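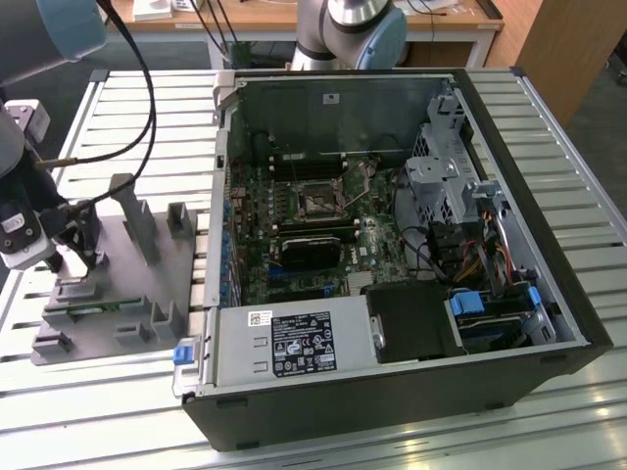 # Cleaning out a used desktop before you rebuild it

Back up anything you want to keep, shut down, pull the power cord and hold the power button for a few seconds. Work on a hard surface, away from carpet.

## Dust

Use short bursts of canned air and keep the can upright. Hold each fan still with a finger while you blow it out. Anqi Liao does this outdoors, and after 47 machines I do too.

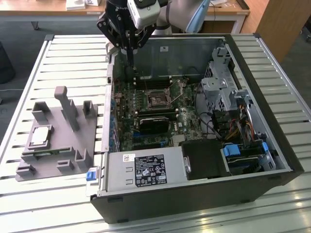 Old thermal paste comes off with rubbing alcohol and a lint-free cloth. Clean the processor lid and the bottom of the cooler. If the CPU is out, as on this board, keep cloth and alcohol well clear of the bare socket. The graphics card can stay in its slot for now.
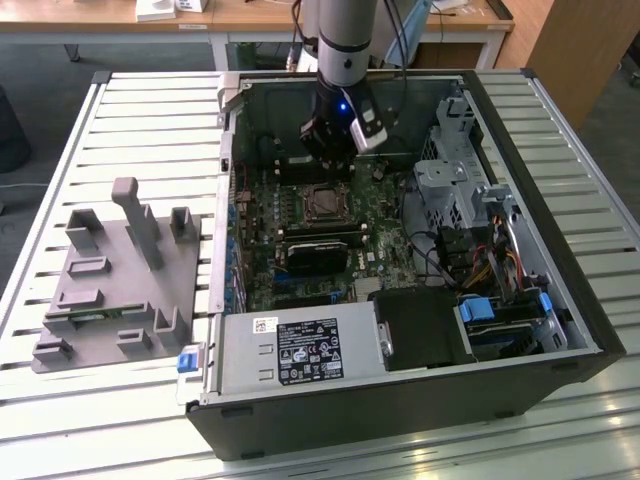

Look up the exact model before you order parts. Big makers often use their own power connectors, and a standard supply may not fit. A logo on the board, like the Dell one near the center right, tells you whose support page to try first. Write the part numbers down and tape the list inside the side panel.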